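Speaker notes, Lutimside meeting, October
Collecting manipulation examples in simulation: what we kept and what we threw out
Rhonda Caron

Opening. Skip the history. Most of the room has run a collection of its own. Say that the talk covers one simulated kitchen, one arm and the bookkeeping.

Start with the totals. 1355 episodes recorded, 464 retained for training. Leave the numbers up for a moment before giving the reasons. The target agreed with Gostidley was 500 and we stopped short of it.

Each episode starts from a stored layout. Groceries go on the counter near the microwave: a chip canister, a small yellow seasoning container, a jar with a gold lid, a yellow-green bottle. Positions are drawn from a seed and the seed is written to the log before the arm moves.

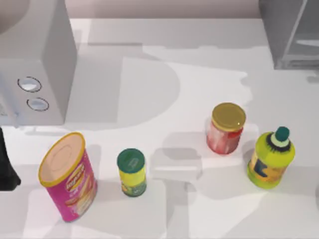
Seeds matter more than I expected. In the Stakudden set they were saved per batch, so a bad episode could not be replayed alone. We lost nine batches that way. Ask who in the room saves per episode.

Next, viewpoints. The policy gets an overhead view and a close view near the gripper. Both are stored at the same rate with one shared clock. If the clocks drift by even a few steps, the labels for contact are wrong and the policy learns to close early.

Close view: labels and bases are often out of sight at short range. A green soda bottle shows its cap and shoulders and only the tops of the white characters. Annotators should name the object from the simulator state and leave the pixels alone.
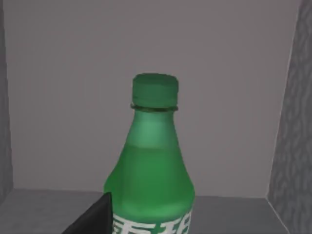
Harju objected at this point in the rehearsal that taking names from simulator state gives the learner cleaner labels than it will ever get on a real bench, and asked for a second label made from the images only. Fair point. We now store both, and the disagreement between them is used as a filter.

Continue with the filter. Three rejection rules, in the order they run. An episode goes if the object passes through a surface. It goes if the operator pauses longer than the limit in the config. It goes if the final state does not match the written instruction. The last rule removes the most, and a good share of those are badly worded instructions.

Appliances and large props. Wicker basket on top of the microwave, knobs and handle on the front. Collision shapes for these are simplified, so check them before recording anything that passes close by. 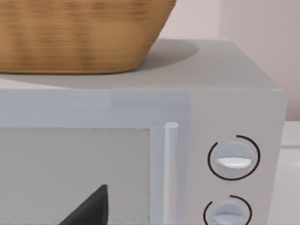 Wording of instructions. "Put it away" was dropped. "Move the jar to the left of the bottle" was kept, with left defined in the overhead view. Write the definition down once and give it to every operator. Mention that two operators used the arm's own left for a whole afternoon.

Near-duplicates. Two starts with the same four containers can differ by very little from overhead. We compare object poses, and drop the second episode when both the poses and the arm path fall inside the threshold. Comparing images alone was unreliable.

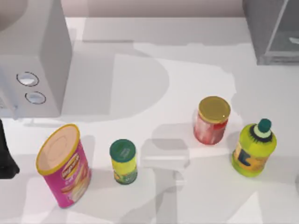

Keep the failed episodes. They are cheap to store and we have gone back to them twice, once for a grasp detector and once to retune the pause limit.

If time is short, cut the duplicates section and go straight to storage. File format is on the handout. Questions on licensing go to Gostidley.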